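Modlow researchers report simulation method for training robot grippers on everyday tabletops

Robotics laboratory publishes results from 2,139 simulated trials 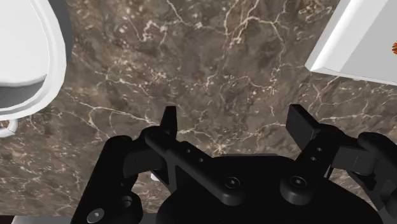 MODLOW, January – Researchers at the Rathnayake Laboratory have published a method for training robot arms in simulation that places particular weight on the look of the surfaces on which objects stand. The work, carried out under the name Gikano, is intended to reduce the number of failures that occur when a controller trained on one kitchen or workshop is moved to another.

Controllers that rely on a camera mounted close to the gripper are often trained against plain backgrounds. When the same controller meets veined stone, patterned cloth or a scratched worktop, it may treat a marking on the surface as the edge of an object and close its fingers in the wrong place. The Gikano method renders each training task many times over, changing the surface and the lighting while the dishes, trays and food items keep their positions. The controller is then penalised whenever its chosen movement changes with the background.

The team built 157 surface materials for the study, among them marble, slate, painted board and woven matting. Of these, 15 were held back from training and used only for testing. Across 2,139 simulated trials, controllers trained with the new method completed more tasks on the unseen surfaces than those trained on plain backgrounds, and the difference was greatest on strongly veined stone.

"A pale vein running under the fingers can look very much like the rim of a plate," said Dr Gheorghița Gavrilă, who leads the project. "We wanted the controller to learn that the plate matters and the stone does not, and to learn it before any hardware was involved."

The study covered six tasks, including picking up a single item of food from a tray and placing it in a bowl. All results reported in the paper were obtained in simulation. The authors note that transparent and highly polished objects were left out, and that the method lengthens training time.

Dinesh Marikar, who developed the rendering software, said that the choice of materials had been the slowest part of the work. "Our first marbles were too regular, and the controller learned the pattern," he said. "The later ones have irregular veins and small flecks, and they proved much harder to ignore."

Trials on physical arms will be carried out at the laboratory's site in Cluluvville under the direction of Madalena Barros. The surface materials and the task files will be made available to other research groups on request.

Enquiries should be addressed to Thaddeus Dunleavy, Press Office, Rathnayake Laboratory, Modlow.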